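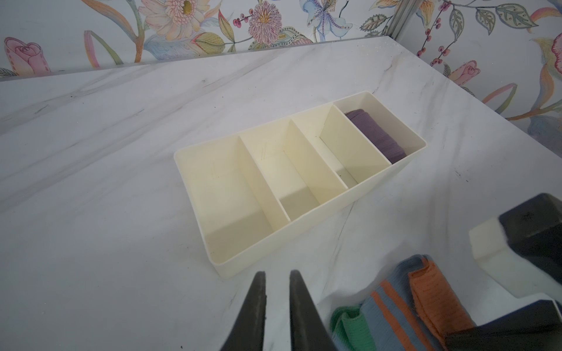

The goalkeeper ratings in the May roster file are compressed, and the cause is the import step in Drillano. The source sheet carries a decimal rating for each keeper. On import the rating gets assigned to a tier, and everything inside a tier is then pulled toward the tier midpoint. Treat the tiers like the cream tray on my counter: four compartments, three dividers, and a divider doesn't care how close to it a thing was sitting when it was put down. A keeper just above a wall and a keeper near the top of the same tier come out of the import almost level. A keeper just below the wall comes out a long way under both.

On Saturday, Mervyn Horrocks wrote:

> I loaded the new file and ran a full season for the Grivside league, all
> clubs on AI control. The keepers look wrong to me. In the old file there was
> a clear gap between the top starters and the ones you'd pick up late in the
> draft. Now half of them have the same reflexes number, and the
> Nolport backup is rated level with the starter.
>
> I don't think this is a typo in one row. I checked several clubs by hand
> and it's all over. Outfield players seem fine, although I looked less
> closely there.
>
> Did somebody change the keeper formula? If so I'd like to know before the
> draft, as I've already traded a pick for one of them.

No, the formula is the same as last season. The file has 570 players in it and I compared every row with the previous release. Outfield ratings match the source sheet after rounding. Keeper ratings don't. The difference is only in the attributes that pass through the tier table: reflexes, handling, and positioning. Kicking and throwing bypass it and are correct.

To answer the Nolport case specifically. Both keepers fall in the second tier. The starter is near the top of it and the backup is near the bottom. After the pull toward the midpoint they land on the same integer, and the game only stores integers. The information is lost at import and can't be recovered from the game file. You need to go back to the sheet.

> Also, is it possible that this affects match results? My clean sheet
> totals were way up and I assumed it was the new tactics patch.

It does affect them, but by less than you'd expect. I simulated 4,000 matches with each version of the file, same fixtures, same lineups, tactics locked, patch installed in both. Weak keepers get better and strong keepers get worse, so the league total hardly moves. What moves is the spread between clubs. Ellwood drop down the table because their whole plan is a strong keeper behind a thin back line. I'd put your clean sheets down to the patch until someone tests that with the old file.

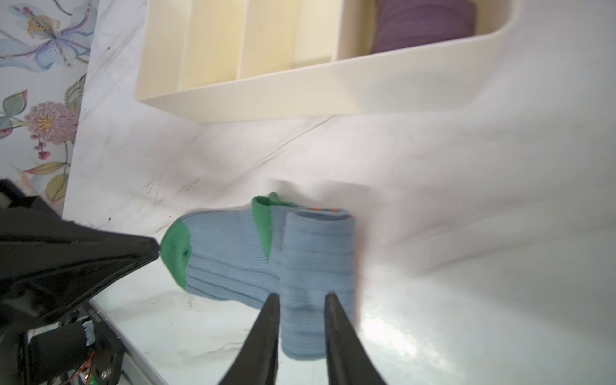

Light blue ribbed socks with a green toe.

There are 2 ways to fix the ratings.

First, turn off tiers for keepers in the import settings. The switch is under Positions, not under Ratings, and it has to be set before the sheet is opened. If you set it afterward the preview changes but the saved file doesn't. That is a bug in Drillano and Pui-shan Hung has already reported it.

Second, keep the tiers and lower the pull. The default is far too strong for a position with so few players per club. Derek Ashworth uses a low value in his own league and gets a sensible spread. The drawback is that you still have a step at each wall, so a keeper who drifts across one in mid-season will jump.

I prefer the first. Charito Yap wants to keep tiers because the scouting screen reads its labels from them, and with tiers off every keeper is shown as "unrated" there. The numbers underneath are right, but you can't sort by label. If you scout by label, use the second method.

> Last thing, what happens to trades made on the bad numbers?

That's a question for Rogério Pacheco as commissioner. My own view is that trades stand unless both managers ask to undo them. The source sheet was public the whole time. I can send either side the correct values for the players in a given trade, just give me the names and clubs.

I've put a corrected file in the usual folder with tiers off for keepers. It has version 3 in the header, so check that before loading. Don't load it over a save in progress. Player IDs are unchanged, but the game caches keeper attributes at the start of a season and you'll end up with old values for starters and new ones for anyone called up later.

Mervyn, if you rerun the Grivside season with the new file, please post the table and the keeper stats, with tactics settings included.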